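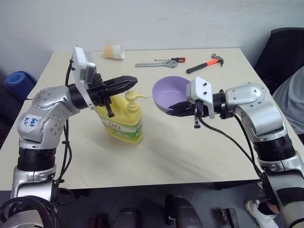 Yellow pump bottle of dish soap on a table.

School Facilities Inspector (two positions)
Skernstead Unified School District

The Skernstead Unified School District invites applications for two full-time School Facilities Inspectors. The district maintains 31 school buildings serving nearly 2,000 students, several of which are scheduled for roof and ceiling repairs beginning in September.

Inspectors will visit each assigned building on a regular schedule, record the condition of classrooms, restrooms and kitchens, and report urgent hazards to the Office of Buildings the same day. They will also review contractor work at the Condori and Clamcombe elementary schools before final payment is approved.

Applicants must have a high school diploma or equivalent, three years of experience in building maintenance or construction, and a valid driver's license. Prior work in occupied schools is preferred. The position requires climbing ladders and some evening hours — overtime is paid under the district agreement.

Send a resume and two references to Apinya Chuensuk, Office of Buildings, 780 Grarkmont Avenue, Skernstead. Applications must be received by 24 Jul 2026. Finalists will be asked to complete a background check. Questions about benefits may be directed to Prapai Yensuk in Human Resources.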